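Dzifa Issahaku has been walking the dirt road out of Lemville for 50 years, and she still talks about it the way other folks talk about an old aunt (fondly, with a sigh or two).

"My mother sent me down it for eggs," she told me over tea. "You came home with sand in everything, your socks, your hair!"

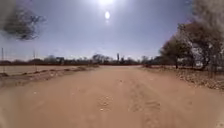
Page last changed: Jan 22, 2019

"I like a hazy morning, with the tire tracks running off ahead of me," she said. "Pave it? Oh, I'd miss it so."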